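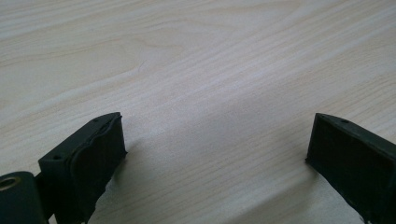
Pre-dispatch check: Zonau clasp bracelets
Batch 2158, checked by Duyên Đào, 11/02/2026

1. Clasp closes and stays closed
OK. I gave every one a good tug, and then another tug because I don't trust magnets. The new Hetex clasps are so much snappier than the old lot!

2. No sharp edges on links or end caps
Mostly OK. I ran a bit of old tights over each one (best test going, it catches on everything) and 3 snagged near the end cap. Back in the bag to Nestetti with a note.

3. Stones seated, no wobble
OK. One green one looked a touch proud but it wouldn't budge, so I've let it through.

4. Nickel test on metal parts
OK on the samples I swabbed. Still waiting on paperwork for the rose gold finish, so please don't send any of those out yet, even if Baptiste rings and asks nicely.

5. Small parts warning on the card
FAIL. The children's size has gone onto the adult card again. I need 176 new ones printed, and the warning wants to be bigger while we're at it, I had to squint.

6. Size marked inside the band
OK, though the medium stamp is getting faint. It'll want replacing before the September order.

Result: adult sizes can go, children's sizes on hold until the cards arrive.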